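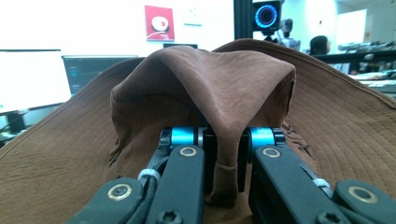 Bei ihr liege so etwas seit Jahren im Flurschrank, immer zusammengedrückt unter den Schals, und der Knick gehe nur mit viel Geduld wieder heraus, so eine der Befragten aus Haushalt 15. Ähnliche Aussagen finden sich in mehreren Gesprächsprotokollen. Sie betreffen durchweg weiche Kopfbedeckungen, für die es in der Wohnung keinen festen Platz gibt.

Abbildung 1: Fischerhut in Braun, wildlederartige Oberfläche, Krempe mit umlaufenden Steppreihen. Die Krone ist zu einem Grat hochgezogen, der Stoff legt sich darunter in eine schmale Falte.

4.2 Formverhalten weicher Kopfbedeckungen

In die Auswertung gingen 51 Kopfbedeckungen aus 23 Haushalten ein. Erfasst wurden Material, Art der Krempe, Aufbewahrungsort und die Stelle, an der das Stück beim Wegräumen gewöhnlich gefasst wird. Die Befragung fand im Juni in Fondon statt, die Beschreibung der Stücke folgt dem Schema von Muner.

Beim Fischerhut unterscheiden wir zwei Zonen. Die Krempe wird durch die Steppung versteift und behält ihre Lage meist auch dann, wenn der Hut oben angehoben wird (Abb. 1). Die Krone hat in der Regel keine eigene Einlage. Wird sie am Scheitel zusammengenommen, verliert sie die runde Form und wirft Falten nach innen. Ausgefranste Fäden, wie sie an der Krempe in Abb. 1 zu erkennen sind, wurden als Gebrauchsspur der Stufe 2 gewertet, sofern die Naht nicht offen lag.

Für die Ablage ergeben sich daraus unterschiedliche Gewohnheiten. Am Haken hängende Hüte zeigten häufiger eine einseitig gesenkte Krempe, gestapelte Hüte dagegen Querfalten in der Krone. Im Wohnblock Blackburn, wo die Flure schmal sind, überwog das Stapeln. Die dort verwendeten Regaleinsätze von Nenent sind für gefaltete Textilien ausgelegt und lassen für eine flach liegende Krempe wenig Platz. Mützen ohne Krempe wurden gesondert betrachtet, die Ergebnisse dazu stehen in Abschnitt 4.3.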